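The case by the wardrobe

My mother packed for a fortnight in Ulis the way other people lay out a flower bed. Everything was on the spare bed two days ahead, shoes at the foot, cardigans in the middle, and we children were allowed to look but never to sit down. I have inherited the spare bed and not much else of her method, though I do now own a good hard-shell case, a Valtar with four-way wheels, bought in the May sales and dragged home on the bus with enormous pride.

What I love about a hard case is that it opens like a book. You get two shallow halves instead of one deep hole, and a zipped divider to stop the lid's share from landing on your feet. What I don't love is how quickly those halves fill up. The first thing in always looks so small and harmless, a summer top dropped in on the way past, and I tell myself I'll fold it properly later on.

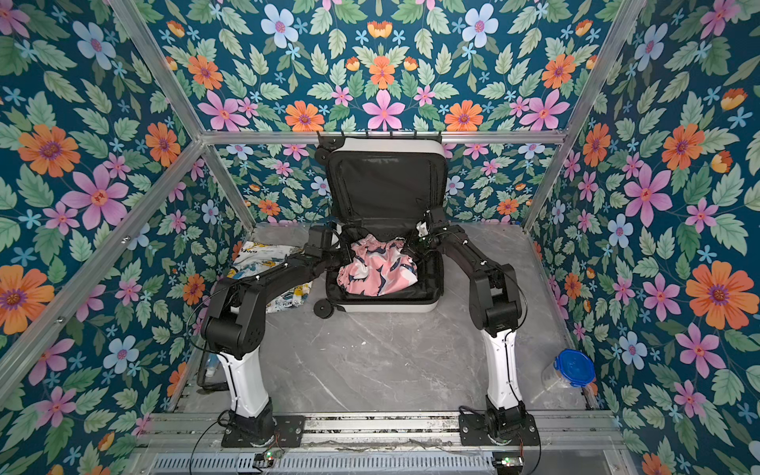
Later on is a fine idea until the night before you leave. So this year, with the ferry to Drorkia booked for 17th July, I have been trying to do it in stages, a little each evening with the radio on and a pot of tea going cold. Heavy things go down by the wheels, so that they don't slump when the case is stood up. Knitwear is folded flat. Cotton tops I roll, quite tightly, because a loose bundle takes up twice the room and comes out looking as though it has been slept in (mine generally have a good crease across the front regardless, and I've stopped minding).

My limit is 10 kilos, and the bathroom scales are no help at all, so I stand on them with the case and then without it and do the sum on the back of an envelope. Last summer I was over by a hardback and a pair of sandals. The sandals stayed at home – I regretted it by teatime on the first day, walking about the harbour in hot lace-ups.

The bright prints go in last, on top, where I can find them. I like to arrive, undo the zip and have something cheerful to put on before supper, and the rest can wait in the case until morning.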